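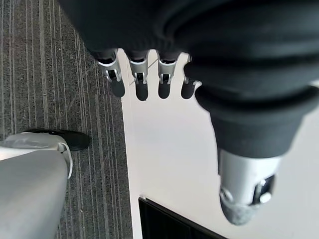
Kam-wah Shih wrote to me after my last column to say that a success rate is a success rate, and that if a robot hand puts the plate in the rack 90 times out of 100, the reader has been told what the reader needs to know. I disagree, and the disagreement is worth a column of its own.

The result we were arguing over comes from the Silska project. The group trained a policy on 2000 demonstrations of kitchen work, all of them done by people steering a pair of five-fingered hands. They then ran the policy on its own and reported that it finished 90 percent of its trials. The paper gives that number in the abstract, again in the first figure, and again at the end.

What the paper gives less room to is who decided when a trial began. In the main test, an operator set the arms to a starting pose, checked that the hands were open, placed the dishes and pressed go. If the pose looked wrong, the operator set it again. The resets were not counted. I don't think anyone was hiding anything. It is how most labs work, including the one where I spent four years. But the person doing the resets is making choices, and those choices are part of the method.

Arnar Ladefoged reran the test at Jesgate with one change. He drew the starting poses from a list made in advance, and the operator was not allowed to fix them. The policy was the same, the hands were the same model, and the dishes came from the same set. The success rate dropped to 40 percent.

A kitchen makes this easy to see. The hands have to come up over the counter clear of the faucet, and a dishwasher with its door down takes away much of the floor in front. A plate can lean in the rack at any number of angles. A person resetting the trial will tend to pick the angle that looks normal, and what looks normal is what was in the demonstrations.

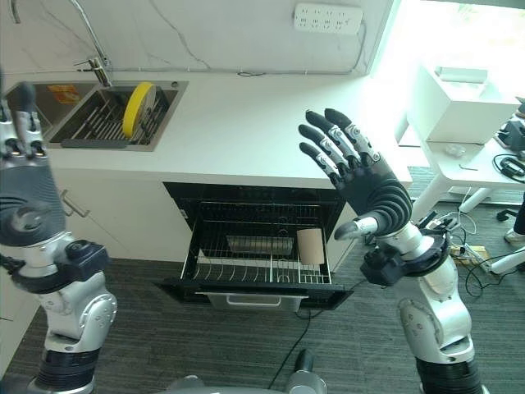 ## What I would ask for

First, the list of starting poses should be fixed before the first trial and printed with the paper. Ladefoged used 32 of them, and the table fits on half a page.

Second, every reset should be logged, with a word or two on why. Shih's objection is that this is slow and that reviewers won't read it. He may be right about the reviewers. As for slow, the Wukska group has kept such a log since June, and they tell me it adds a few minutes to a session.

Third, the failures should be sorted by where they happened. A hand that never reaches the plate and a hand that drops it over the sink are different problems. Folding them into one number helps no one who wants to fix either.

I still think the Silska policy is good work. Forty percent from poses the operator did not choose is a result I would have been glad to publish. I would like to have seen it in the abstract.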